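How Do You Teach a Robot to Do a Chore?

Home » Curious Kids » Robots » How Do You Teach a Robot to Do a Chore?

Have you ever tried to teach a little kid to tie a shoe? You can talk and talk (loop, swoop, pull!) but sooner or later you just take their hands and do it together. Well, that's pretty close to my job, except my student has two metal arms and never asks for a snack.

At Skustmont we teach robots by remote control. I hold a controller in each hand, and when I move my left hand, the robot's left arm moves too. When I squeeze, the gripper closes. It feels like wearing a very long, very slow costume! A lot of our lessons happen in a simulated room, a place that only exists inside a computer, like a level in a video game. The robot in there is made of math, so if I bonk an arm into the furniture I just start over and the paint is fine.
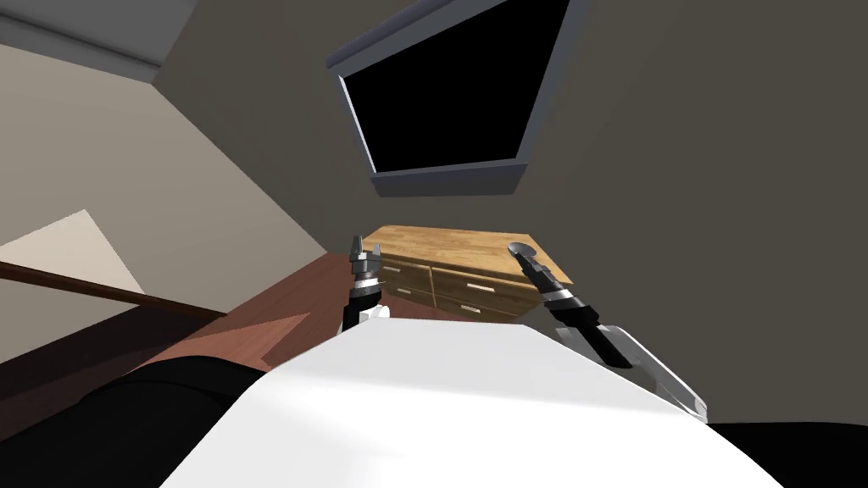 Ntombi Nkosi: My daughter is 7 and wants to know why you can't just tell the robot what to do in words. She says that would be way faster.

Great question, and I wish! Think about the words "put it on the cabinet." You know how high to lift your arm, how hard to squeeze and when to let go, and you never had to say any of it out loud. A robot needs all those little in-between bits. When I steer it, the computer writes them down for me, 30 times every second: where each arm is, how far open the fingers are, what the robot's camera sees. One full recording is called a demonstration, or a "demo" if you're in a hurry (we are always in a hurry).

The first thing I had to learn was looking through the robot's eyes. Its head can tip way over to one side, and then the whole room goes slanty and the TV looks ready to slide off the wall. My first morning I had to tilt my own head to match, and my neck was sore until dinner! 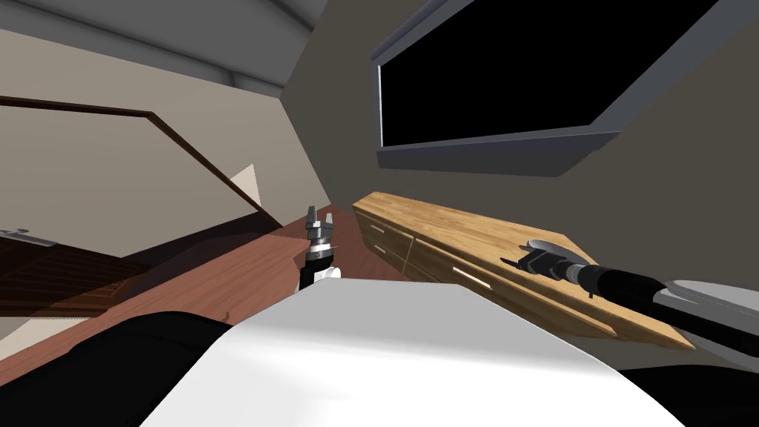 Ginevra Farina

OK, so how many demos does it take? For the chore we call Drendo I recorded 370. Yes, the same chore, over and over. But I change something each time. I might come in from the left, or go slower, or start with the arm up high. If every demo were a perfect copy, the robot would only know one way to do it, and one small surprise would leave it stuck.

I mess up too. On my worst afternoon I threw out 13 demos because I kept letting go too soon.
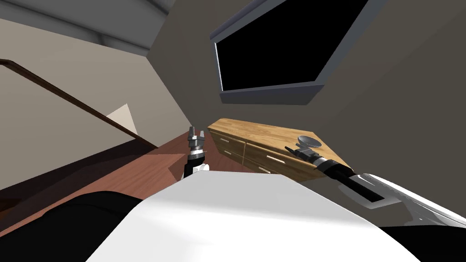
Right arm out over the cabinet, left gripper pointing up.

After that comes the practice part. A computer program goes through all my demos and looks for patterns: when the camera sees this, the arm usually does that. Then I put down my controllers, sit on my hands and let the robot try by itself. That's my favorite part, even when it goes wrong.

Want to try it at home? You need 2 people and a blindfold. One person wears the blindfold and is the robot. The other stands behind, gently holds the robot's wrists and steers them to pick up a sock and drop it in a basket. Do it a few times, then let go and see if your robot can do it alone. Now move the basket a little and try again!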